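Chapter 4
Reading the Common Property: Strata Titles, By-laws and the Gated Estate

Before you read this chapter

You should already be comfortable with the difference between freehold and leasehold from the earlier chapters, and you should know what an easement is. If the word "covenant" still gives you trouble, go back to the glossary first, because we will use it on almost every page from now on.

At the end of the chapter you will be able to read a strata plan, find the boundary of a lot, explain to a purchaser what the levies pay for, and recognise the by-laws which most often cause a contract to fall over in the last week before settlement.

4.1 What the purchaser believes he is buying

A person who inspects an apartment or a townhouse looks at the rooms, the view, the kitchen and the car space. He opens the cupboards. He stands on the balcony and imagines his breakfast there. When he signs, he believes that he has bought all the things he looked at. In law he has bought something smaller and also something larger. It is smaller because the balcony door, the outside wall and often the tiles under his feet do not belong to him. It is larger because he now holds a share in the lifts, the driveway, the roof, the pool pump and the debts of the whole scheme.

Most of the complaints which reach an agency after settlement come from this gap. The agent did not lie and the contract was correct, but the purchaser had a picture in his mind of a house, and strata is a different kind of ownership. The work of this chapter is to give you the words with which you can correct the picture early, while it is still cheap to correct.

4.2 Three documents

For any lot in a strata or community scheme there are three documents you must have on your desk before the first open inspection. Different states give them different names, and you should learn the name used where you are licensed.

The plan shows where each lot begins and ends. A thick line on the plan normally follows a wall or a floor, and the boundary is normally the inner surface of that wall or the upper surface of that floor. Notes printed at the side of the plan can change this rule, so the notes must be read every time. Many students skip them in the exercises. The notes are small and the drawing is attractive, but the answer to the question is usually in the notes.

The by-laws say how the lots and the common property may be used. They are binding on every owner and every tenant, including an owner who has never seen them.

The financial records show the administrative fund, the fund for capital works, the levies, and any special levy which has been raised or discussed. A special levy which was only discussed will not appear in the accounts. It appears in the minutes of the meeting, and for this reason you should ask for the minutes also.

4.3 A scheme to work with

We will use one scheme for the whole chapter, so that you can become familiar with it. Candetti Rise is a gated estate with 144 lots on the side of a hill, built in 2 stages. The first stage is townhouses and the second is apartments. It has a pool, a gymnasium, a tennis court and a meeting room with a small kitchen. The entry gate is operated by a system from a supplier called Drostis, and the agreement with this supplier was signed by the developer before the first owner moved in. The managing agency is Hájek Strata, and the agent who lists most of the resales is Hotside Property.

You will notice that the owners inherited the gate agreement. This is very common. A developer controls the scheme in its first period, and contracts made in that period can bind the owners for years afterwards. When a purchaser asks why the levies are high in an estate which looks so new, the answer is often found in one of these early contracts. Legislation in several states now limits how long such contracts may run, and we return to this in 4.7.

The levies at Candetti Rise are divided by unit entitlement. A large townhouse has a greater entitlement than a small apartment, so it pays more and it also has a heavier vote when a poll is called. Owners of townhouses frequently argue that they do not use the lift. Owners of apartments answer that they do not use the tennis court. Neither argument changes the entitlement, which was fixed when the plan was registered and can be altered only by a difficult procedure.
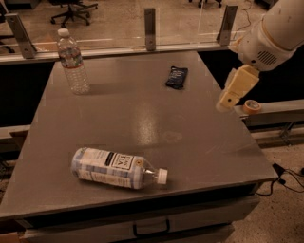

A scheme may however make an exclusive use by-law, and here the student must be careful. Such a by-law gives one owner the right to use a piece of common property, for example a courtyard or a storage cage, and in exchange it usually puts on him the cost of maintaining it. The courtyard remains common property. He cannot sell it separately from his lot and he cannot build on it without consent. In an advertisement it should be described as "exclusive use of courtyard", and the area of the courtyard should not be added to the area of the lot. An agent at a careful office will write the two figures on separate lines. Hotside had one brochure reprinted for exactly this mistake, and the vendor was not pleased to lose a Friday launch.

4.4 By-laws that stop a sale

Certain by-laws deserve attention before all others. Pets come first. A blanket prohibition may be invalid in your state, but a condition about keeping the animal under control on common property is generally allowed. Parking is next, in particular the rule about visitor spaces, because many families own more cars than the lot has spaces and they hope to use the visitor spaces quietly. Then flooring: a purchaser who plans to replace carpet with timber will normally need approval and acoustic testing. Short-term letting is the last one in this group, and it is the one which investors ask about most.

At Candetti Rise the by-laws run to more than 120 clauses. Nobody expects a purchaser to enjoy reading them, but his solicitor will read them, and it is better for everybody if the agent has read them before the solicitor does — even if only the headings and the four subjects mentioned here.

Work for this section

Obtain the by-laws of a scheme in your own suburb, with permission. Mark each clause which restricts what an owner may do inside his own lot, and separately each clause which deals only with common property. Some clauses will do both. Write a short note, of half a page or less, to a purchaser who has a dog and two cars and who wishes to remove the carpet. Do not give legal advice in the note. Say which clauses he should show to his solicitor, and keep your marked copy, as you will need it again in 4.7.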